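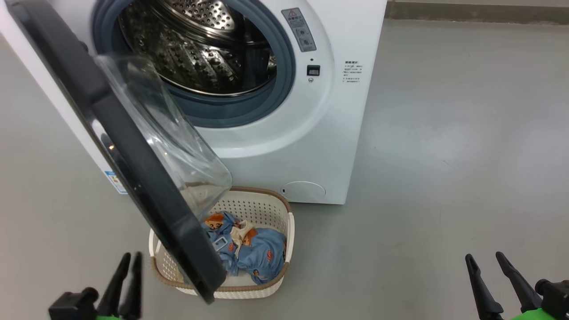 Laundry room news, building 3

OK quick one, lots to get through before the August mailing goes out. Water was off at Prunberg Court again last week, the second time this summer. Tukell came out and replaced the valve on the main line, so pressure should be back to normal on all floors. If yours isn't, call the office at extension 1351. Please don't email, the inbox is a mess right now.

New hours. Laundry room now opens at 6 am and closes at 10 pm, last load in by 8:45. Residents over the ceiling on the Elham Street side have been very patient about the spin cycles and we'd like to keep it that way.

Prices stay the same until the end of the year. Cards can be topped up at the front desk, 100 dollars maximum per card. Old paper tokens no longer accepted, sorry, we did warn people in teh spring.

Also: please take your stuff out when it's done. Left loads go in the bags by the door after an hour. Unclaimed bags go to the Liu Street thrift store at the end of the month. No exceptions, not even for the good towels.
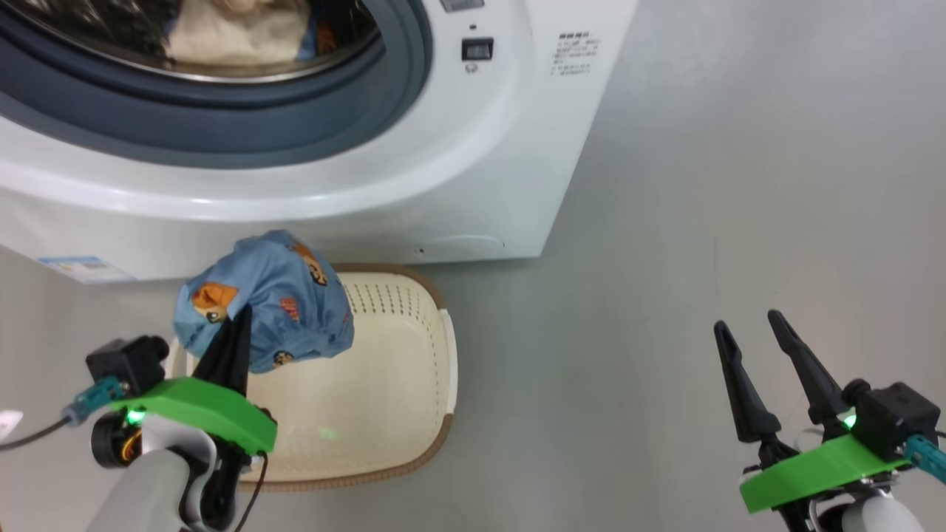 Parking lot repaving

Starts 08/03/2023, north half first. Spaces 1 to 85 must be empty by 7 am or you will be towed. Overflow parking behind the Prunberg bakery, free for residents, bring your pass. South half after that, dates to folow.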